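4.2 Reminder letters and missed visits

Of the 300 adults invited to a blood pressure check at the Nadwood and Skekano practices, 238 agreed to take part and 162 came to the first visit on the day they had chosen themselves. We had expected the letter to do most of the work. It had been rewritten four times, had passed two readability checks, and was by general agreement a very good letter. Patients who could recall receiving it were no more likely to attend than patients who could not.

Phone calls did better, though the calls were hard to standardize. Our script ran to one page. The front desk staff at Skekano, who have known many of these families for years, used the first line of it and then asked after people's knees. We recorded these calls as "script delivered, with additions" and kept them in the analysis. Leaving them out would have improved our fidelity score and cost us most of the patients who came.

Thirteen participants attended on the wrong day. The protocol made no provision for them, and the first draft of our coding sheet listed them as missed visits, a label that sat oddly beside their completed blood pressure readings. They are reported here as attended, late or early.

The reasons given for missing a visit were mostly plain ones: shift changes, a sick child, no ride. Only a few people said they had forgotten, the one problem a reminder letter is built to solve. Kollár's three-part model of attendance, which we had adopted in the planning stage, has no box for rides — we added one in November, and it filled quickly.
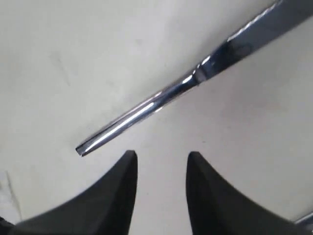
Department of Family and Community Medicine, Practice Research Group
Figure 2. Flat-blade screwdriver. Correspondence on this section to Yetunde Garba.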